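Nelden Kitchen Share: pantry and preserving checklist, with comments

Checked May 10, 2022, before the jam and pickle weeks start

We love this list. It started as a scrap of paper taped inside a cupboard door and it has grown into the thing people ask for copies of, so it now lives on the web page where anyone can print it. Go through it before you put up anything in glass. Items are marked OK, FIX or WATCH, and the comments are from this spring's walk-through plus whatever readers sent in afterward.

1. Jars and lids

Jars looked over for chips on the rim: OK
Jars looked over for cracks at the base: FIX
Old one-use lids thrown out: OK
Screw bands free of rust: WATCH
Jars stored right side up with no lids on: OK

Comment: Three jars came out of the lower cupboard with hairline cracks and went straight to glass recycling. Please do the fingertip test on every rim, every time, even on jars that were fine last week. Run your finger around slowly and lightly, and if anything catches, that jar is done with food for good. It can hold buttons! The screw bands are mostly lovely, but the ones at the back of the Plerkholm drawer have a little orange on the inside edge. Scrub them, dry them well, and if the orange comes back, out they go.

2. Work surfaces

Surfaces washed with hot soapy water and rinsed: OK
Boards dry before use: OK
Folded towel laid down for hot jars: FIX
Raw meat kept well away from preserving: OK

Comment: Wood is a fine surface for this work and we're very fond of ours, but hot glass should never go straight down on anything cold or damp. The shock can crack it, and then you have boiling syrup everywhere. Two folded dish towels or a cooling rack will do it. Leave space between jars so air can get around them. The towels had wandered off to the laundry when we checked, which is how this line earned its FIX. A stack has since gone into the basket by the stove, so please put them back there.
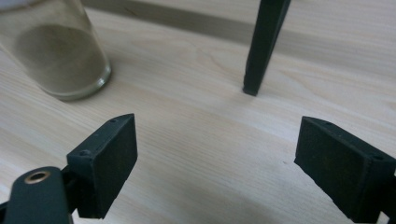 Could you say more about wood and vinegar, asks Ghauri, whose pickling brine left a pale patch on a tabletop in April and who would like to know if it is still safe to work on. Yes, it's safe. Vinegar can dull an oil finish, so wipe up spills as you go, let the wood dry fully, and rub in some food-safe mineral oil when it starts to look thirsty. What you do want to watch for is deep scoring or a soft spot that stays damp. Sand those out or stop using that part for food.

3. Stove and canner

Burners light evenly: OK
Canner sits flat and doesn't rock: OK
Rack in the bottom of the canner: OK
Lid handle tight: FIX
Jar lifter grips firmly: OK
Dry oven mitts within reach, away from the flame: WATCH

Comment: The lid handle was turning on its screw. It took a minute with a screwdriver and is tight now, though we're leaving it as FIX until the screw has been swapped for a longer one. The Vorkura burner is wonderfully strong and will bring a full canner up faster than you expect, so stay near it. Keep kids and pets out of the path between stove and counter while you're lifting. If a mitt gets wet, change it. Heat comes through a wet mitt almost at once, and you'll be holding a jar you can't put down.

A reader wrote in to ask if a steady simmer is good enough for the water bath. It isn't. You want a full rolling boil with water over the tops of the jars, and the timer starts only when that boil is going. If it drops off partway, bring it back up and start the time again from zero. Annoying, we know!

4. Recipes and acidity

Recipe comes from a tested, current source: OK
Bottled lemon juice on hand for tomatoes: OK
Vinegar at 5 percent acidity or higher: WATCH
Altitude change written on the recipe card: FIX

Comment: Our favorite section, because a recipe that's been tested is such a happy thing to cook from. You follow it and it works. Check the label on the vinegar, as some of the cheap bottles are sold for cleaning and some of the fancy ones are weaker than you'd guess. Don't cut back the vinegar or lemon to suit your taste. If a pickle is too sharp, a bit of sugar is fine. Low-acid foods such as green beans, corn, and meat don't belong in a water bath at all. They need a pressure canner, and that has its own checklist in the Nelden binder.

Four of the cards still had no altitude note when we went through them. We've penciled it in, and it needs doing in ink.

5. Sealing, labeling, storing

Lids pressed in the center after cooling: OK
Bands taken off before storage: WATCH
Every jar labeled with contents and date: FIX
Shelf cool, dry and out of the sun: OK
Shelf fixed to the wall: OK

Comment: Let the jars sit untouched overnight, and up to a full day if you can stand it. The little pings as they seal are the best sound in the house. After that, press each lid. If it flexes or clicks, that jar goes in the fridge and gets eaten soon. Bands come off so that a failed seal can show itself, and so they don't rust in place. There were seven jars on the top shelf with no label, and nice as they looked, they had to go. A strip of masking tape and a marker now hang from a string on the shelf, so there's no hunting around.

Another reader asks whether jars can be stacked. We'd keep them in a single layer. If you're short of room, put a stiff sheet of cardboard between the layers and don't go higher than two.

6. Before you open a jar

Lid flat or dipped, with no bulge: check each time
No leaks or dried streaks down the side: check each time
No spurting, fizz or odd smell: check each time
No mold, even a small spot: check each time

Comment: Never taste to find out. If anything on this list is off, bag the jar without opening it further, throw it away where no animal can reach it, and wash your hands and the counter.

Still open

Longer screw for the canner lid handle
Altitude notes in ink
Second look at the Plerkholm drawer bands
New first aid burn gel (the old tube is out of date)

Rhubarb is already up in the side garden, so get those jars checked and come cook with us!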